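Workshop tips: lining a pick box so your results mean something

Notes from the Vovix bench, mostly learned the slow way. We train a small arm to pick stuff up inside a box, and half of this page is really home decorating.

Busy floor beats plain floor. We ran 500 picks on plain white, then 500 on a flowery print. Policy trained on plain fell apart the minute we changed the liner. The one trained on flowers didn't much care. So go to the fabric aisle, get the ugliest print going.

Walls too. Kids' room stickers work fine – fruit, flowers, whatever. Wipe the wall first, press from the middle out, leave overnight.

Matte if you can get it. Shiny panels throw glare at some angles and then your wrist camera sees a blob.

Floor liner: cut it a bit big, trim after. Edging strip along the wall keeps the corner from lifting. A lifted corner is a thing the gripper WILL find.

Record the empty box first. We do 3 passes with nothing in it, fingers open, before any objects go in. Handy later when you want to know if the model is looking at the object or at a rose.

Swap liners every 600 picks or so we said, then forgot, and did 2,000 on one. Don't. The scores looked great and ment nothing. Bunnag set had to be redone in June.

Scuffs – leave them. Cleaned ours halfway through the Sterkum runs and success dropped for a whole afternoon. Either clean every time or never.

Lights: same lamp, same spot, tape on the table. Mark where the shadow of the side panel falls too, it moves more then you think.

Write the liner name on the run sheet. "Flowers" is no good when you own four of them.
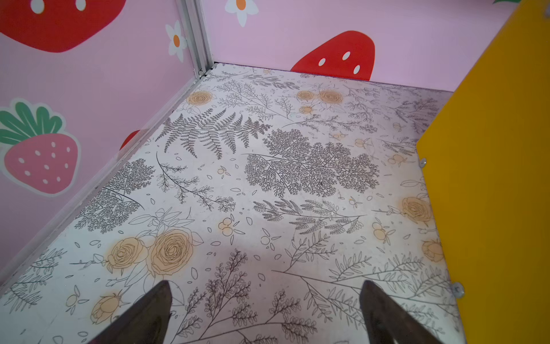

Fern and rose liner, strawberry walls, fingers open.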